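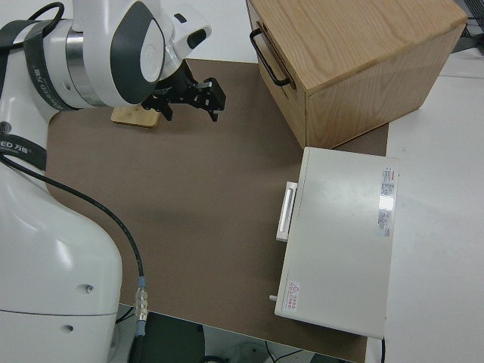
*Figure 8. Arm over the mat before a recording, gripper pointing down, block lying flat, cabinet with its drawer handle toward the arm.*

## Recording your first task

Now for the fun part! You're going to show the arm how to do something, and you'll do it twice over: once by moving the arm with your own hands, and once with the Yazzie hand controller. Most people end up liking one way better than the other, so try both before you pick.

The practice task is small on purpose. The arm picks up the wooden block, lifts it clear of the mat, and sets it down in a new spot. When that works well you can move on to the drawer, and that one is a real treat to watch.

### Before you start

1. Lay the mat flat and put the block where the gripper can reach it from straight above.
2. Set the cabinet toward the far side of the mat. A slight angle is fine, as long as the gripper can get to the handle.
3. Check the cables. The one that runs down the arm needs enough slack for the whole reach – swing the arm slowly from side to side and watch that nothing pulls tight.
4. Push the cable connector in by hand and turn the knurled ring until it stops. Don't use pliers.
5. Open Esdale on the computer and choose **New task**. Give it a name you'll recognize later ("block left to right" beats "test").

> **Caution:** Keep the stop button within reach of your free hand whenever the motors are on. Tie back long hair and take off lanyards.

### Teaching by hand

1. In Esdale, click **Free drive**. The arm goes light and you can steer it with one hand on the wrist.
2. Bring the gripper over the block and stop. This is your start position, so click **Set start**.
3. Click **Record**, then lower the gripper until the fingers are on either side of the block.
4. Press the space bar to close the fingers. Wait for the click.
5. Lift, move across, lower, and press the space bar again to open.
6. Move back up and click **Stop**.

Go slower than feels natural. A good block run takes 17 seconds or so of patient movement, and the playback will look much smoother for it.

> **Note:** Hold the arm above the gripper, never by the fingers. Squeezing the fingers while recording puts false readings in the file.

### Teaching by remote control

1. Click **Remote** and pick up the hand controller.
2. Hold the trigger halfway to wake the arm. Let go and it freezes right where it is, which makes a handy pause.
3. Tilt your wrist to tilt the gripper, and move your hand to move the arm. Start with the speed slider at 2.
4. Record the same block task as before.

Leilani Pruitt, who trains new users at Nirkthorpe, suggests standing behind the arm so that your left is its left. It makes a huge difference in the first hour!

### How many runs?

Eight good runs will get the block task going. Shift the block a little between runs and turn it now and then, so the arm learns to cope with more than one spot. For the drawer, plan on more, and vary how far you pull it.

Delete any run where you bumped the mat or dropped the block. You can keep up to 500 runs in one task folder before Esdale asks you to start another.

### If something feels off

- **Arm sinks in free drive:** the gripper weight is set wrong. Go to **Tool** and choose the two-finger gripper again.
- **Controller lags:** close other programs, then unplug the receiver and plug it back in.
- **Fingers miss the block on playback:** the mat has probably shifted. Line it up with your tape marks and play the run again at low speed.

Next, go to *Playing back a run*.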